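Sigrun Myklebust
@sigrunm
February resolution, one month behind schedule: the round table in the front room will be used for eating. Thread.

Sigrun Myklebust
@sigrunm
For context, we last ate on it before the Jatimari order came. Dinner since then has been on the sofa, plates on knees, like people on a very long train.

Sigrun Myklebust
@sigrunm
Went in at 2 with a trash bag and a good attitude. The trash bag lasted longer.

Sigrun Myklebust
@sigrunm
First pass was all paper. A Sikness manual for a lamp we gave to Sverre's sister. Coupons for Daltine dish soap, expired. A receipt for 324 kroner with no shop name on it, which I have decided not to ask about.

Sigrun Myklebust
@sigrunm
Sverre Dalen, my husband, came through and said "oh good, you found the receipt." Put it in his pocket. Left. I'm choosing peace.

Sigrun Myklebust
@sigrunm
Second pass: pens. I tested them all on the back of an Engström envelope. The ones that don't write are the ones he wants to keep.

Sigrun Myklebust
@sigrunm
Let's talk about tissues. I buy them when I'm out because I think we have none. He buys them when he's out because they were on offer. We have never once mentioned this to each other and neither of us has had a cold since fall.

Sigrun Myklebust
@sigrunm
Progress report, if you want to call it that. He likes the black pack with the gold lettering. I'm on the side of the rabbit.

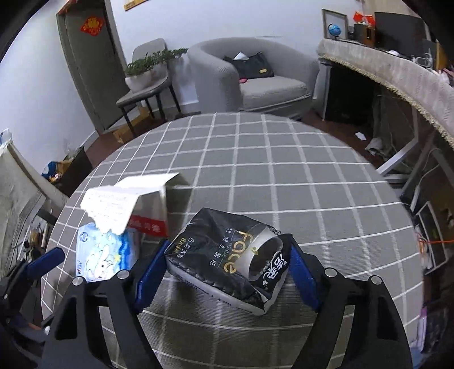

Tape on top of the tissues, plant on the dining chair. We live like this.

Sigrun Myklebust
@sigrunm
Several of you are asking about the plant. It has the chair because the windowsill is full of other plants. It has better posture than either of us and I'm not moving it until there's a meal to move it for.

Sigrun Myklebust
@sigrunm
And yes, there's a flattened box on the floor. Flattening is my department. Carrying it down to the recycling is Sverre's. You can see where the process breaks down.

Sigrun Myklebust
@sigrunm
The tape goes in the hall drawer. The hall drawer doesn't open, on account of all the tape.

Sigrun Myklebust
@sigrunm
Replying to the person who said "just get a bigger table": I have seen what we do with a small one.

Sigrun Myklebust
@sigrunm
Breaking for coffee. Sverre wants to know if we have any tissues.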